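Utelholm Staff Forum > Working Practices > Gripper work on packed snacks

Posted by bench_lead_utel, 10 Feb 2025
Members are asked to comment on the proposed change to packing duties. Under the Wonano plan, staff would guide hand-held grippers for part of each shift and pack by hand for the remainder. Small tubs and shiny packets remain the principal difficulty.
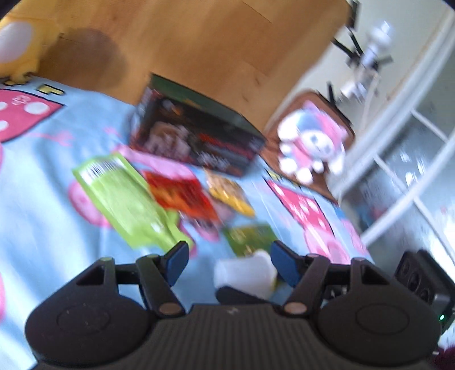
Reply 1: posted by northbay_rep
The plan provides for 20 minutes of gripper work at a time. My members consider this too long without a break. We also request that the duty be graded as skilled work and paid accordingly.

Reply 2: posted by skoletti_line
I must disagree with the previous member. At Skoletti, staff changed over every 20 minutes and few complaints were received. The greater concern was that hand packing posts were left unfilled afterwards.
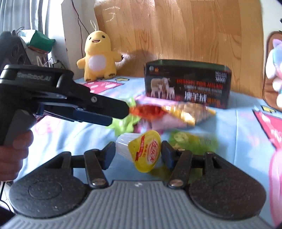 Two grippers at the snack table, with the small cup between the pads of the nearer one.

Reply 3: posted by northbay_rep
The point on unfilled posts is accepted. I would ask that the plan state in writing that no post will be removed before April.

Reply 4: posted by bench_lead_utel
Both requests have been passed to management.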